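3.2 Workspace rules for two-arm cleaning tasks

The rules in this section were written for tabletop tasks in which two arms share one work surface and water or soap is present. They cover the layout of the table, the routing of cables, the handling of liquids, and the conditions under which an operator must stop an episode. They do not replace the general safety rules of the laboratory, which apply to every station and are kept in a separate document. The first version was drafted by Aigars Dambrauskienė for the Sando station and was in use from November until the revision dated 7/29/18. All results reported in Section 4 were collected under the revised version.

We started from the rules already used for dry tasks such as sorting and stacking. Those rules assume that an object dropped on the table stays where it fell and that the table can be cleared by hand between episodes in a few seconds. Neither assumption holds for dish cleaning. Soapy water spreads, plates slide on a wet tray, and a sponge that has been squeezed holds a different amount of water from one that has not. In a review of 632 dry and wet episodes from the Dramimum log, 63 had been marked unusable, and the operators' notes for these most often named liquid outside a tray or a cable caught on an object. The revised rules deal mainly with these two problems.

Layout. Objects that belong to the task are placed in a row across the middle of the table. The strip between the row and the arm bases is kept clear at the start of each episode so that either arm can withdraw without passing over an object. The strip behind the row is also kept clear. A tray that holds water goes at one end of the row, within reach of the arm on that side. Items to be cleaned go toward the other end. A plate may rest partly on a tray rim if the task calls for it, but the operator must write this down in the episode sheet, as a tilted plate changes the contact height for the wiping motion. We did not fix exact positions. Earlier versions of the rules gave them, and the operators at the Mokoena station reported that the marks on the table were hidden by the trays in any case.

Liquids. Water is poured only into trays with a raised rim and only while both arms are in the parked pose. The level must be shallow enough that a sponge pressed flat to the tray floor does not push water over the rim. No bottle or open cup is left on the table during an episode. Soap is added to the tray by hand and never by an arm. Drops found on the tabletop are wiped before the next episode begins, and if liquid reaches the base of either arm the station is powered down and inspected. The grippers used in this work are not sealed. For this reason the sponge is presented so that the fingers close on its upper part, and the wrist housing must stay above the rim of the tray at all times.

Cables. Each arm carries external cables that hang in loops between the wrist and the lower joints. Loops are needed to give the wrist its full range, and an attempt to tie them down closely led to two failed connectors. The rule we settled on is that the operator moves each arm by hand through the full task path before the first episode of a session and watches the lowest point of each loop. If a loop touches a plate, a tray, or the other arm, it is retied and the check is repeated. The check is also repeated after any change of gripper fingers. A cable may pass above a plate as long as it does not touch it during the motion.

Shared space. Only one gripper may be over a given object at a time unless the task step is a handover. In the cleaning task the left arm picks up the sponge and the right arm steadies the plate, so the two grippers work close together during wiping. We treat this as a handover step for the purpose of the rules and lower the speed limit of both arms while it lasts. The limit is set in the Fluvari controller and cannot be changed from the operator console.

Test marks. Plates are marked with a red streak before the episode. The streak must be long enough that a single pass of the sponge does not cover it from every starting angle, and it must not touch the rim. Its direction is left to the operator. We allowed this freedom on purpose, as a streak drawn the same way each time would let a fixed wiping motion succeed without regard to what the cameras see.

Stopping. The operator stops the episode if a plate leaves its starting place by more than its own radius without being held, if a cable touches a plate or a tray, if liquid is seen on the tabletop near an arm, or if the operator is unsure of any of these. A stopped episode is kept in the log with its reason and is not counted as a failure of the policy. Stations are checked against the full rule list after every 1000 episodes, and a new operator works under supervision for the first 12.

Figure 3 gives two views of the station under these rules. The overhead view is the one the operator uses to check layout and cable loops. The close view, taken near the gripper, is used to check the condition of the tray and the presentation of the sponge, which are hard to judge from farther away.

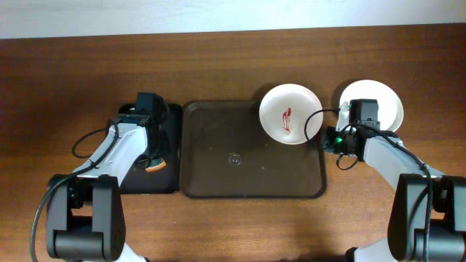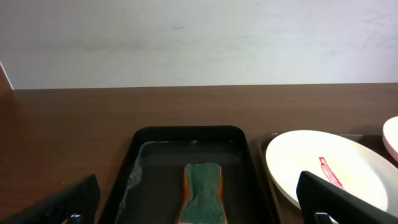 Figure 3. Cleaning task station. First image: both arms over the row of trays and plates, with the middle of the row between the grippers. Second image: close view of the black tray with shallow water, soap residue and the sponge, next to a plate with a red-pink streak.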